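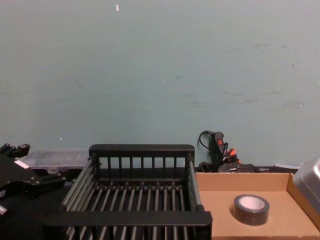
Does a kitchen safety checklist have to be filled in every time the kitchen changes hands?

Under the Goicoechea building rules it does, and the outgoing group and the incoming group each sign their own copy. Last season's copies were kept, which is how I know that most of them were filled in from memory.

Shared kitchen, Goicoechea building, Ridby
Handover checklist with comments, September 2026

Marks used: OK, NOT OK, COULD NOT TELL. Please use the last one more often. I read through the old sheets and it appears on none of them, which I find hard to believe of a form that asks about the inside of a vent duct.

1. Fire extinguisher in place, pin and seal intact
OK
The gauge needle is in the green. The tag has initials on it and they are legible, so that's an improvement. I'd still like it moved away from the range. If the pan is on fire, I don't want to reach past the pan.

2. Fire blanket
NOT OK
The wall pouch is there. The blanket is folded so tight that the pull tabs are tucked up inside. Refold and hang again before the next cooking session.

3. Smoke and heat alarm tested
OK
Pressed the button, got the noise. This proves the button and the horn work. It doesn't say much about the sensor, and the sheet shouldn't be read as if it did.

4. Exits clear, doors open from inside without a key
OK
Back door sticks at the bottom. It opens with a firm push, but so did the old storeroom door until the winter it didn't. Marked OK for now, plane it before October.

5. Range hood and filters
COULD NOT TELL
Filters are clean on the side facing me. The Tistero leaflet claims their filter coating "keeps ducts clear for years." I have nothing against the filters, but a coating on a filter can't clean a duct, and there's no access panel I can open without taking down a shelf. Somebody with the right tools needs to look.

6. Gas shutoff reachable and labeled
OK
Labeled twice, in fact, and the labels agree. Meter reading at handover 3,178. Write the reading down even if you didn't cook.

7. Ground-fault outlets near the sink
NOT OK
Left outlet trips and resets properly. Right outlet does nothing when the test button is pressed. The previous sheet has both down as OK, in the same pen stroke. Right outlet is taped over until it's fixed. Please don't peel the tape off to run the mixer.

8. Hot water at the hand sink
OK, with a grumble
It gets hot. It takes its time getting there, long enough that people give up and wash in cold. The posted limit says 100 degrees or better at the faucet. Let it run, then measure.

9. Sanitizer strength
NOT OK
We switched to Lutis tablets because the tub says one tablet does a full sink. It may well, but which sink? Ours is deep. The strip came out paler than the lowest color on the chart. I used a second tablet and the strip matched. Until there's a better answer: fill to the marked line, use 2 tablets, dip a strip, write down what you see. If the strips in the drawer are past their date, the reading is worthless and you should put COULD NOT TELL.

10. Food contact surfaces
OK
Wiped down and dry when I checked. A surface can be marked and clean, or shiny and filthy, and I'd rather the form said so. Look for cuts you can catch a fingernail in, lifted edges, and anything sticky near the corners. Discoloration goes in the comments, it isn't a fail by itself.

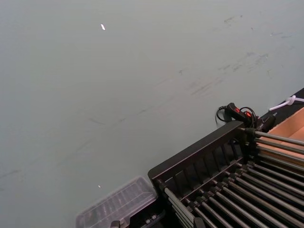
A reader of the last version wrote in to complain that the fingernail test is too subjective, and that two people will get two answers from the same cutting board. She wants a depth gauge.

Fair point, and I'm not buying a gauge. If two people disagree about a cutting board, throw out the cutting board. They're cheap. For anything built in, get a third opinion and write all of them down.

11. Knives, slicer guard, can opener
OK
Guard is on the slicer and the cord is off the floor. The can opener wheel had dried food behind it. It always does. Cleaned it and marked OK, though strictly I should have marked what I found. Next person, mark what you find, then clean.

12. Dish washing and drying
NOT OK
The order on the wall card is right: scrape, wash, rinse, sanitize, air dry. What goes wrong is the last step. People finish late, want to get home, and pull out a cloth. A damp cloth that has been on a shoulder all evening undoes the sanitizer completely. Cups go upside down, plates stand with a gap between them, and bowls shouldn't nest until they're dry inside.
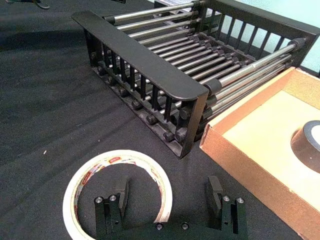

Air drying also needs somewhere for the water to go. Check under any rack or mat for standing water, and tip it out if there is some. If you run out of room, wash in smaller batches. Stacking wet pans in the cabinet because the sheet has to be signed by closing time isn't drying, and I've opened that cabinet the morning after.

That makes 12 items, and the old form had the same number, so I don't want to hear that it got longer. The comments got longer.

Open items carried over
Fire blanket to be refolded
Back door, bottom edge
Duct inspection, needs access
Right-hand outlet, taped, not to be used
New test strips, check the date before you pay for them

Signature of outgoing group goes below the open items. Sign after you've read them.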